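Home Guides Workshop Kitchen Garden Contact

How to remove white water rings from a wooden table

When I moved to Grudthorpe I bought a used dining table from a family in Hallell. It was a good price and the table was strong, but the top had many white rings from cups and one large cloudy place where a hot pot had been standing. I did not want to sand it. I read many pages, I tried several methods, and in this guide I write down the steps which gave me a good result.

First you must know what kind of mark you have. A white mark is usually moisture which is caught inside the finish. It did not reach the wood, so you can often take it out at home. A black or dark gray mark is different. In this case the water went through the finish and into the wood, and you will probably need to sand and to use a wood bleach. This guide is only for white marks.

You should also know what finish is on the table. Take a cotton swab with a little denatured alcohol and touch it to a hidden place, for example under the edge. Open a window and keep away from any flame when you do this. If the finish becomes sticky after one minute, it is probably shellac. If nothing happens, it may be lacquer or polyurethane. Old shellac is sensitive, so be gentle with heat.

What you need:

- two clean cotton cloths without print or buttons
- a clothes iron
- petroleum jelly
- very fine steel wool, grade 0000
- paste wax

Step 1. Clean the table. Wipe it with a cloth which is only a little damp, with one drop of dish soap. Dry it immediately. Then leave it overnight. Fresh marks sometimes disappear without any work, and I lost two of my rings in this way.
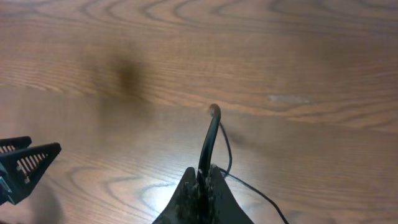 Step 2. Try the petroleum jelly. Put a thin layer on the ring and rub it in with your finger, always in the direction of the grain. Leave it for the night and wipe it off in the morning. It is slow, but it is the safest method and I always begin with it. If the ring is weaker but still there, you can repeat it one more time.

Step 3. Use the iron. Empty all the water from it, because steam will make the mark worse. Set it to the lowest heat. Fold a dry cloth two times, lay it over the ring, and press for five seconds. Lift the cloth and look. Press again if you need to, but never leave the iron in one place. On my table I pressed 19 times for the largest mark, with a short rest between, so please be patient. If you notice a smell or the finish feels soft, stop and let it become cold.

Step 4. For the last part of the mark, put a little paste wax on the steel wool and rub very lightly along the grain. Do not make circles, they will show later in side light. This step takes away some of the shine, so do it only where it is necessary.

Step 5. Wax the whole top. I used Brinovura paste wax, but any clear one is good. Put it on thin, wait 30 minutes, and polish with the second cloth. If one area looks more dull than the other, give it another thin layer the next day.

All the materials together cost me 37 dollars, and most of the wax is still in the can.

After the work, do not put anything wet or hot on the table for several days. I now use cork coasters, and for pots a thick wool mat which I bought at the market in Berge. I wax the table again every October, before we turn on the heating and the air in the house becomes dry.

Some people recommend toothpaste or mayonnaise. Mayonnaise did nothing on my table except the smell. Toothpaste is a mild abrasive and it left small scratches near one corner, which I had to polish out for a long time. I do not use it anymore.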